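Apuntes de la sesión: automatización y oficio
15 de agosto de 2026
Por el equipo docente de Ratasen

Retomamos donde lo dejamos: el servicio de arreglo de ropa a domicilio de Uibo, que da trabajo a 80 personas y quiere automatizar el doblado. Antes de hablar de puestos y turnos conviene mirar con calma la tarea misma (que todos creemos conocer, ¡porque doblamos ropa desde niños!): una sudadera extendida sobre la cama, con las mangas abiertas, y la pinza de mano frente a la cinturilla.
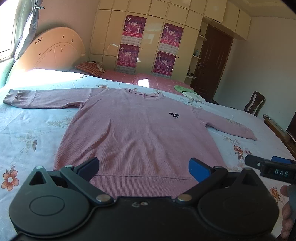 Jesudano objetó en el foro del curso que quien enseña el gesto a la máquina debería cobrar por enseñarlo, y que eso casi nunca figura en el contrato. Guarden la objeción, por favor, volveremos a ella con el texto de Wanstead.

Piensen también en el ritmo. Una persona con años de oficio alisa, dobla y conversa a la vez; cuando pasa a manejar la pinza, trabaja por repeticiones, y en Uibo se registraron 2.531 en 3 meses. Cambia el cansancio y cambia lo que se considera hacerlo bien. 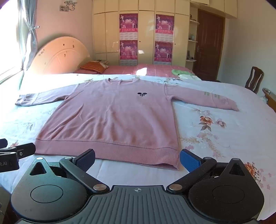 Fig. 2. Sudadera rosa extendida y pinza de mano.

Para la próxima sesión: media página sobre qué parte de su propio trabajo les costaría más explicar con las manos.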